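The gray countertop went in last September, and I still can't decide if I like it. The pattern looks like marble, cloudy with thin white veins, and the long pale one runs off at a diagonal. The old top was plain white and showed everything.
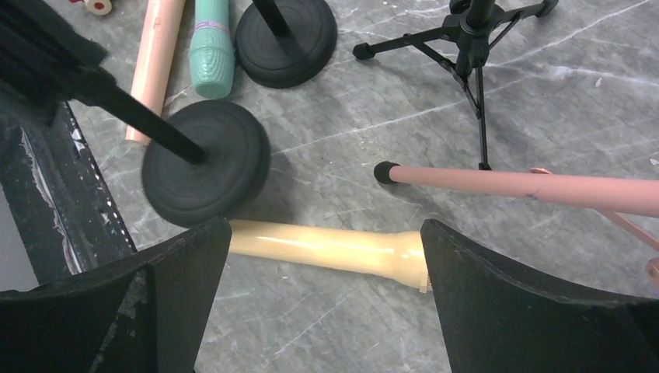 Photo: my own, February 2023

Small white specks are part of the look - I spent 2 evenings scrubbing at them before I gave up. Crumbs disappear on it, so I wipe it down whether it looks dirty or not. Pale yellow things are easy to find, at least. My black pens are another matter.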